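How a Robot Learns From Your Hands
Young Visitors' Pages, Skála Centre for Science Learning
For readers aged 8 to 12

Think back to when you learned to tie your shoelaces. Somebody probably sat beside you and tied theirs slowly while you watched. They may even have put their hands over yours and moved your fingers through the loops. After a lot of practice, you could do it alone.

Robots can be taught in much the same way. This page explains how people show a robot what to do, and what the robot does with the lesson afterwards.

Why not just write instructions?

For many years, robots were given a list of exact instructions, called a program. A program might say: move forward, stop, close the fingers, lift. This still works very well in a car factory, where every part arrives in the same place every time.

A kitchen or a bedroom is different. Cups are left in odd places. Socks are soft and never fold the same way twice. Writing an instruction for every possible sock would take longer than anyone has. Engineers therefore use another method, in which a person does the job and the robot's computer studies how it was done. The proper name for this is learning from demonstration. A demonstration is one complete showing of a task, from start to finish.

Three ways to show a robot

The first way is to hold the robot's arm and guide it. The motors are set so that the arm moves easily when pushed. A person leads it to a cup, closes the fingers, and leads it to the shelf. The robot records the position of every joint along the way. At Skála we have a small arm called Bravau that visitors may guide in this manner. It is on the first floor, next to the lift.

The second way is remote control. The person sits or stands a short distance away and moves a set of controls, and the robot copies each movement. Some controls look like those for a video game. Others are shaped like a small copy of the robot's own arm, so that when you bend the copy at the elbow, the real arm bends too. Remote control is useful when the robot is too large or too heavy to guide by hand.

The third way does not need a robot arm during the lesson. The person holds a gripper in each hand and does the task with those. A gripper is the part of a robot that does the job of fingers. It usually has two jaws that open and close. Because the person is using jaws in place of fingers, the lesson is already in a form that a robot can copy.
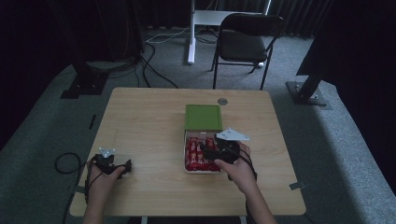
Reaching into a box of red-wrapped items with a hand-held gripper.

What does the computer need to know?

A computer cannot learn from a lesson unless it receives information about it. In most projects there are two main kinds.

One kind is pictures. Cameras record the table, the objects and the hands or grippers. A camera may be fixed to a stand, worn on the head, or attached close to the jaws.

The other kind is movement. The computer needs to know where each gripper is, which way it is pointing, and whether its jaws are open or closed. There are several ways of finding this out. Some grippers carry sensors inside. Some are followed by cameras that look for a special shape or pattern.

The pictures and the movements must be matched in time. If the pictures ran even a little behind, the computer might learn to close the jaws before it had reached the object.

How many lessons does it take?

You may need to see a card trick only a few times before you can try it. Robots generally need more help than that. In June, the Keretti project, which shares our building, finished a set of lessons on packing and unpacking small boxes. The team recorded 1273 demonstrations. Of these, 143 were set aside, mostly because an object had been dropped or a recording had stopped too early.

The people giving the lessons do not repeat exactly the same movement each time. They move the box a little to the left, turn it, or begin with a different object. If the box were always in one spot, the robot might learn only how to reach for that spot. When the box was moved, it would reach for empty air.

What happens next?

When the demonstrations are ready, a computer program called a model looks through them many times. It searches for links between what the cameras saw and how the grippers moved. Each time it makes a guess about the next movement, the guess is compared with what the person did. The model is then adjusted slightly. Training of this kind can involve a very large number of guesses.

After training comes a test. The robot is given the task with no person guiding it, and the team writes down how well it does. Early tests often go badly. The robot may squash a packet or pick up two things at once. The team studies the mistakes, records more lessons where they are needed, and trains the model again.

Can a robot learn bad habits?

Yes. A robot copies what it is shown. If the person always bumps the side of the box on the way out, the robot may bump it too. For this reason, the people who give lessons practise first. On the Drovik course for new demonstrators, each person spends around 2 hours practising before any of their work is recorded. They learn to move smoothly, and to pause only when the task needs a pause.

Try it yourself

You will need two pairs of kitchen tongs, a shallow box, and some small objects that will not break. Ask an adult before you borrow the tongs.

Hold one pair in each hand. Move all the objects out of the box and place them in a line on the table. Then put them back. Try to do it without touching anything with your fingers.

Now ask a friend to watch you once and copy what you did. Did your friend pick up the objects in the same order? Did they hold them in the same place? Move the box to the other side of the table and let your friend try again.

Words to remember

Demonstration: one complete showing of a task.
Gripper: the part of a robot that takes hold of things.
Model: a computer program that has learned from many demonstrations.
Remote control: moving a machine from a distance.
Sensor: a part that measures something, such as movement or pressure.

Page last reviewed: July 28, 2024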